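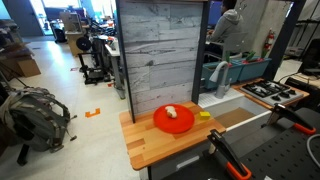 A red plate and a yellow sponge on a wooden countertop.

Why do some coins have ridges?

Take a quarter and run your fingernail around the edge. You will feel a lot of tiny bumps. Now do the same with a penny. The penny's edge is smooth.

The bumps are called reeds, and a coin that has them is said to have a reeded edge. They have been on coins for hundreds of years. To understand why, you have to go back to a time when coins were made of real silver and gold.

Coins that were worth their weight

Today a coin is worth what is stamped on it. A quarter is worth 25 cents even though the metal inside costs less than that. Long ago it worked differently. A silver coin was worth a certain amount mostly because it held a certain amount of silver.

Many of those old coins were made by hand. A worker put a blank piece of metal between two stamps and hit the top one with a hammer. The coins came out a little uneven. Some were thicker on one side, and hardly any were perfectly round.
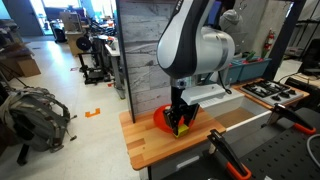
Dishonest people saw a chance in this. They took a silver coin and cut a thin sliver off the edge. Then they spent the coin as if it were whole and kept the sliver. After doing this to a lot of coins, they had enough silver to melt down and sell. This was called clipping, and in many places it was a serious crime.

There were other tricks too. Some people filed the edges. Others put coins in a bag and shook it hard for a long time. The coins rubbed together and left silver dust in the bottom of the bag. That trick was called sweating.

The Asthorpe Museum has a hoard of 618 old silver coins that were found in a clay jar. Benedita Rocha looks after them. She put 30 of them on a scale for a school group and every one had a different weight.

"The children always pick out the clipped ones," she says. "Part of the writing around the edge is gone."

How the ridges helped

Later, mints began to use machines in place of hammers. (A mint is a place where coins are made.) Machines could make coins that were round and all the same size. They could also put a pattern on the edge. If someone cut or filed that edge, the pattern was spoiled. A shopkeeper could look at the coin and refuse to take it.
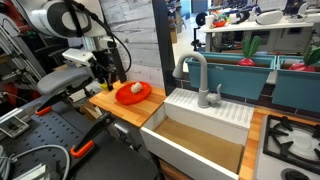 Some coins got words on the edge in place of ridges. Large coins had more room for this. You can still find lettering on the edge of some dollar coins.

How the ridges get there

A coin starts as a flat, round piece of metal called a blank. The blank sits inside a metal ring called a collar. Two stamps, called dies, press down on it from above and below with great force. The metal spreads outward and pushes against the collar. If the inside of the collar has grooves, the coin comes out with ridges — if the collar is smooth, so is the coin.

Why keep them now?

Dimes and quarters no longer have silver in them when they are made for everyday use. Clipping one would be a waste of time. The ridges stayed anyway, partly because people were used to them.
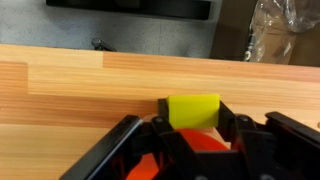 They are also useful. A dime and a penny are close in size, and a person who cannot see well can tell them apart by touch.

Try it yourself

You need a pencil, thin paper and a few different coins.

Lay a coin flat, put the paper over it and rub gently with the side of the pencil. That gives you the face. For the edge, press the coin into a piece of modeling clay and roll it along like a wheel. Wash and dry the coin when you are done.

Words to know

Blank: a plain piece of metal before it becomes a coin
Clipping: cutting metal off the edge of a coin
Collar: the ring that holds the blank while it is pressed
Die: a stamp with the coin's design on it
Reeds: the ridges on the edge of a coin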